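The Big Coat Goodbye

Every year there's one warm afternoon in April when I decide winter is over, and every year I'm wrong by a couple of weeks. I go ahead anyway. The coats come out of the hall closet, the windows go up, and the bed turns into a sorting table until dinner.

I didn't always do this. For years my puffers lived on the same overloaded hook all summer long, getting dusty and flat, and in the fall I'd wonder why I looked like a deflated raft. Then I paid $200 for a Stoica jacket (in a weak moment, on my lunch break) and suddenly I cared very much about storage!

So now I have a routine. Pockets first, always. This spring I pulled out three lip balms, a grocery list and a parking stub from Hakdale, where I haven't been since the holidays. Then zippers up, snaps closed, and a quick wipe around the collar with a damp cloth and a little dish soap. Collars get grubby, especially if you wear makeup.

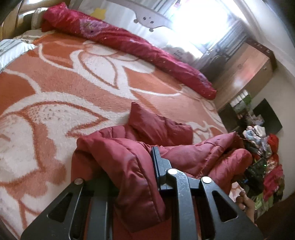

Washing is where people get nervous, and I get it. A wet puffer looks awful – lumpy, sad, half its normal size. Check the label, and if it says machine wash, use cold water and the gentle cycle. Mine goes in the dryer on low with a couple of clean tennis balls, and I stop every so often to break up the clumps with my fingers. It takes forever. Put on a movie.

Now, vacuum bags. I bought a pack from Ulow, thrilled with myself, and squashed everything down as thin as a pizza box. By November my favorite coat had creases that took days to puff back out. These days I use a big cotton sack from Vonden that cost me $39, and it goes on the top shelf with nothing on top of it. Blankets can be squashed all they like – the fuzzy ones bounce right back after a good shake.

The whole job eats up an afternoon, and at the end I still have to clear the bed before I can sleep in it. Last year it snowed four days later. I wore a raincoat over two sweaters and left the sack where it was.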